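Print this page | E-mail this page

Last updated: 02/05/2021

4. Discontinued surface names and the persistence of Kovács

4.1 Corpus

The naming of countertop finishes has been left mostly to the people who sell countertops, and they have had a free hand. Our corpus consists of 2336 finish names taken from the retail catalogs of two suppliers, Trandance and Hurent. Duplicates were kept when the same name had been given to visibly different finishes, a practice Hurent seems to regard as thrift.

We coded each name for place reference, stone reference and mood. Mood was added late, after the first coder met "Reluctant Fog" and asked where to put it. Over 200 names refer to no stone, no place and no color, and these were coded as mood by default. Readers who object to this category are invited to propose a better home for "Tuesdayish."

4.2 Black finishes with pale veins

Dark finishes with light veining attract the most ambitious names in the corpus. Trandance alone has used 12 for what its own catalogs group under a single heading, among them "Midnight Ledger," "Grurerik" and "Grurerik Classic." The last of these went on sale before plain "Grurerik" did. Fig. 3 shows a veined black surface of the general type. 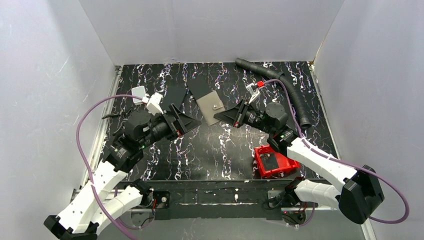 Fig. 3. Black work surface with white and faint purple veins.

Vein color is rarely mentioned in the names themselves. Purple, in particular, is avoided. Where a catalog entry admits to purple in the small print, the name tends to fall back on weather or on royalty, and in one case on both ("Stormy Regent"). White veins are treated more generously and become rivers, lightning or lace. Sellers appear to believe that a buyer will accept lightning in the kitchen but must be led gently toward violet.

4.3 Names that outlive the product

A finish may be dropped while its name is kept and moved to something else. "Kovács" began in our corpus as a speckled gray, was reassigned to a cream in the following September catalog, and now belongs to a dark green. Its description, which praises "the same timeless tone," was carried over each time without a change. We coded all three as separate entries and the description as one.

This habit complicates any count of how long names survive. If survival means that the name is still printed, Kovács is among the hardiest in the set. If it means that a customer who liked the countertop could buy another piece of it, Kovács died twice. We report both measures in Section 5 and prefer the second, having tried to match a countertop ourselves.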